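Pirnwood Tenants' Kitchen Group
Minutes of the February meeting, Thursday, 6:30 p.m.

Chair: Anayeli Barrera. Eleven members present, two apologies.

1. Last minutes
Accepted after one correction. The group did not "welcome" the Courtois quote for new countertops. It received it.

2. Soup night costs
The chair reported $911 spent since the fall on vegetables, stock and bread. Several members asked how a soup that is mostly potato gets to $911. The chair said bread. A request was made for the receipts to be brought next time, and the chair agreed without much joy.

3. Potato prep
The chair put forward a written prep standard: small potatoes, cut into cubes, one board and one knife per table, everything else for the soup kept in the pot until it is wanted. She claims this would bring prep for 60 bowls down to 46 minutes. Asked where 46 came from, she said it was an estimate. It was pointed out that the last estimate was also hers, and that dinner that night was late.

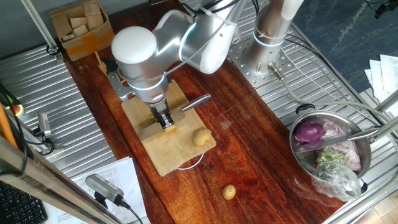
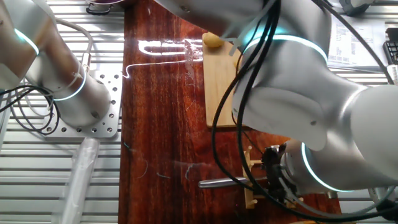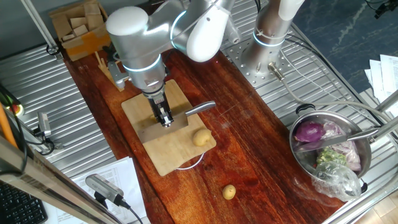
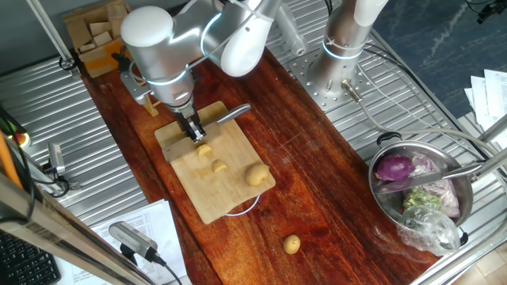

Item 3, the prep table. The potato cubes discussed are in the first and last pictures.

Points raised:

Cube size. One member liked the small cube. Others felt that anything that small goes to mush in a soup that sits on the burner until eight. The chair said it thickens the broth. Not everyone considers this a benefit.

Peeling. The standard says nothing about it. Left open, as it was in the fall.

Potatoes off the board. A whole potato is lying directly on the tabletop in three of the pictures. Members asked if the standard allows this. The chair said a whole potato on a clean table does no harm. The question of who says the table is clean was not answered.

The pot. Onion and cabbage are in it in the last picture along with a clear plastic bag. It was asked that the standard state plainly that bags come out before any water goes in. The chair thought this was obvious. Two members thought it should be written down anyway, and it will be.

The knife. The broad blade was judged fine for cabbage and a lot of knife for a potato that size. The Zemura paring knives bought last year were mentioned. Their present location is unknown.

Vote on adopting the standard: four for, five against, two abstaining. Not adopted. The chair may bring it back with a timed trial, the clock to be held by someone else.

4. Zastitz board oil
A member would like to order a case of 51 bottles. No one could explain the number or the need. Declined. One bottle may be bought and tried.

5. Other business
The back burner still clicks. Reported again.

Closed at 7:50 p.m. Next meeting same time, receipts to be on the table at the start.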